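Notebook, Jotusthorpe, loft room
Jan 16, 2025

Continuing from the list I started before the holiday. The question is still how we arrange the loft so that two projects can live in it until April, when the Mernora work moves downstairs. I have written my thoughts in the order I had them, so please excuse the jumping.

Light first. The ceiling tubes are good enough for handwork at the white square table, but for reading small print I still find them tiring in the late afternoon. The request form asks for a target value and I have put 300 lux on the table surface. I don't know if this is what we have now. The light meter is at Fevbridge and I asked for it back. Until it comes, please don't move the two table lamps from the dark desk. I would like to measure once with them and once without.

The pendant lamps I would leave alone. They hang from long cords and somebody would need the tall ladder, and the ladder needs a signed paper. It is a pity, they are nice lamps.

Tables. The white square table stays in the middle, I am now sure about this. I tried in my head to put it against the brick wall, but then one side is lost, and everybody likes to come to it from a different side. What I want to change is the dark desk behind it. It has become the place where all things are put down: keyboard, cables, tissues, kettle, plant. I have nothing against the kettle, but I don't like it on the same desk with a keyboard and loose cables.

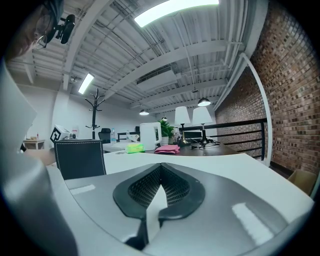
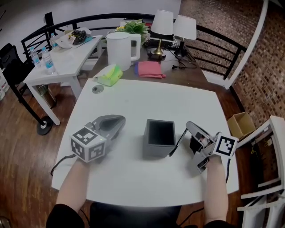 My proposal for the kettle is the small white side table on the left, where the water bottles are now. The bottles can stand on the floor next to it, or better in a crate if we find one. I checked the socket on that side and it is 8 steps from the stairs, so the cable will not cross where people walk. The plant should stay near the lamps. I water it when I remember, which is not a good system, so I have added it to the rota on the door.

Cables on the dark desk: untangle, put a paper label on each end, and throw away nothing before I have seen it. Last year we lost a charger in this way. I ordered a pack of 5 cable trays from Lemaire, the screw-on kind, and I am not certain that the screws are right for a desk top of this thickness. To be tried on the underside at the back, where a wrong hole will not be seen.

Storage. The cardboard box on the floor by the white chair should be emptied or go down. I had a look at prices for a low cupboard with doors, and the one that fits under the slope of the stairs costs 1,236 with delivery. This is too much for this quarter. I will ask if there is an old one at Fevbridge.

Coat rack: it can remain by the white wall. Wet coats only there please, and not over the black railing, even if it is convenient. The paint begins to come off near the top of the stairs and I suspect the hooks of umbrellas.

Still open — who empties the metal bin, and where the printer paper is kept. I found one packet in the kitchen.

To do next: light meter, cable trays, message to Fevbridge about the cupboard.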